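**Ticket 697 -- Hot water in the Kenley Building kitchenette, level 2**
Status: Resolved, with reservations
Opened by: Sutrisno Nair
Assigned to: Building Services
Priority: Low (requester says High)

**Entry 1, 2024-12-09, 08:50 (S. Nair)**

The wall-mounted boiling water unit in the level 2 kitchenette is giving water at the temperature of a polite handshake. Display says 97. I made a tea at half past eight and the bag floated about looking confused. Unit is the Asura, left of the sink, the one with the blue lever and the red lever. Both levers now do the same thing.

Please don't close this as "user error". I have been making tea for some decades.

**Entry 2, 09:35 (Building Services)**

Hi Sutrisno, have you tried turning it off and on at the wall?

**Entry 3, 09:41 (S. Nair)**

Yes. The wall switch is behind the fridge. I have now met what lives behind the fridge. After power-up the display counted from 22 to 97 in under a minute, which for a tank that size would be a breakthrough in physics. Water still lukewarm.

**Entry 4, 10:20 (Building Services)**

Could you take a reading with a thermometer? We need a measured value before the contractor will book a call-out. The form won't submit without one.

**Entry 5, 11:05 (S. Nair)**

Borrowed the probe from the first aid fridge. Ran the red lever for ten seconds, then filled a mug and measured straight away.

- Red lever: 41
- Blue lever: 38
- Cold tap, for comparison: 22

All Celsius. A second go at the red lever after a fifteen-minute wait gave 41 again, so it isn't a matter of the tank recovering after the morning rush. Something is holding it there, or mixing it there.

**Entry 6, 11:30 (Building Services)**

Thanks. The contractor (Śliwiński) asks whether the scale light is on. They also ask when the filter was last changed.

**Entry 7, 11:52 (S. Nair)**

Scale light is off. Filter sticker says October, in what I'd call an optimistic hand, with no year. The cupboard under the sink also contains one spare filter, still sealed, and a laminated sheet headed "DO NOT ADJUST" with an arrow pointing at nothing.

Is there meant to be a valve where the arrow points? There's a brass one 20 cm to the right of it, turned halfway. I haven't touched it. I can read.

**Entry 8, 13:15 (Building Services)**

There should be a tempering valve on the hot tap line only. It should NOT be on the boiling unit's outlet. Can you trace the hose from the brass valve and tell us where it goes?

**Entry 9, 13:48 (S. Nair)**

I've been on the floor with a torch. For the record, my job title contains the word "procurement".

The hose from the top of the Asura goes into the left side of the brass valve. The cold line comes in underneath. A third hose leaves on the right and goes back up to the dispensing spout. So the unit may well be boiling its little heart out, and everything it boils is being cut with cold before it reaches my mug.

I checked the Grivstead job sheet taped inside the door. It's for replacing the valve on the hot tap and it's signed off as complete. The hot tap, I have just confirmed at the cost of one thumb, has no tempering on it whatsoever. It came out at 70.

I would suggest these two facts are related.

**Entry 10, 13:55 (Building Services)**

Right. Please don't use the hot tap. We're putting a sign up and raising this to High.

**Entry 11, 13:57 (S. Nair)**

Noted that tea is Low and thumbs are High.

**Entry 12, 15:40 (Building Services)**

Śliwiński attended and confirmed the tempering valve was plumbed to the wrong line. It's been moved to the hot tap. Boiling unit outlet now runs direct to the spout. Readings after the work:

| Outlet | Before | After |
|---|---|---|
| Red lever | 41 | 96 |
| Blue lever | 38 | 14 |
| Hot tap | 70 | 48 |

The blue lever turned out to have a separate problem -- its feed was kinked behind the bracket and was drawing back through the same valve. Straightened at no charge. Call-out and labour come to $1075, to be raised with Grivstead.

Can you confirm at your end so we can close? The contractor also says a mug was left on top of the unit and asks that people don't store things there, as it blocks the vent.

**Entry 13, 16:10 (S. Nair)**

Confirmed hot. Tea is the correct colour for the first time in what I now believe may be months, depending on which October that was.

Not my mug on the unit. Mine is a plastic one, same style and colour as this, and it's been with me all day. If the vent one is identical then there are two in circulation and I'd like the other for my desk.

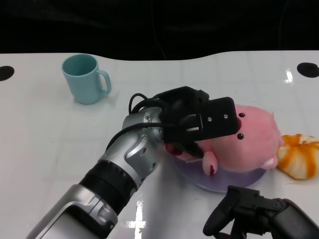
*Attachment 1: light teal mug*

Three things before you close it:

1. The "DO NOT ADJUST" sheet should be moved so the arrow points at the valve. I've left it on the bench with the Blu Tack.
2. The filter needs a date with a year in it. I'd fit the spare myself but see above re: procurement.
3. Level 3 had the same Grivstead visit. I'd measure their hot tap before someone does it by thumb.

**Entry 14, 16:32 (Building Services)**

Sheet moved. Filter changed and dated in full. The level 3 check is logged as a separate ticket and their hot tap is isolated until it's done. The mug from the vent is at the front desk. It's brown.

Closing this one.

**Entry 15, 16:34 (S. Nair)**

They can keep the brown one. The fridge still needs pushing back against the wall.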